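Flevier 2 – quick review

Been using Flevier for a couple of months now, mostly on the old laptop, so thought I'd get this down before I forget. It's a panorama viewer. Opens the big stitched ones, lets you drag round and zoom, that's it.

Install: comes as a tarball, 27 MB. Unpack, run the script, done. Except it wasn't done, it wanted a newer SDL than I had and the error message just said "display problem". Cheers. Running ldd on the binary showed what was missing. Ten minutes lost. Anikó Dudás has put together a Debian package which sorts this out, use that if you can.

Speed is the good bit. Big files come up in a second or two, and dragging is smooth even on onboard graphics. Version 1 used to stutter every time you looked down. Gone now. Memory use is still silly though, and it dosen't give it back when you close a file. Quit and restart is my fix.

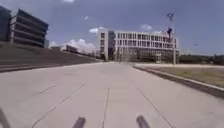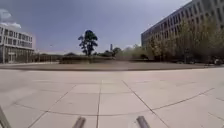 Pale concrete paving in both.

Controls – mixed. Mouse fine. Keyboard is back to front by default, left arrow swings you right, and the setting to flip it is only in the config file. Field of view starts at 70 which I like. You can't save it per file, which I don't. Hotspots work if you write them by hand. Old Ostby files load but the link names come out as gibberish if there's an accent in them. Reported it, Gediminas Urbonaitė replied the same evening and says a fix is in the next one.

We use cookies to improve your experience on this site. Accept | Manage settings

Docs are thin. One readme and a man page that still describes version 1. The mailing list is more use, search there first.

Compared with Bellamy: Flevier is quicker and starts faster, Bellamy has the nicer menus and proper full screen on two monitors. Flevier goes full screen on whichever one it fancies. If you need printing then niether, go elsewhere.

Would I keep it? Yes. Already took Bellamy off the laptop. Still on the desktop for now, want to see the December release first.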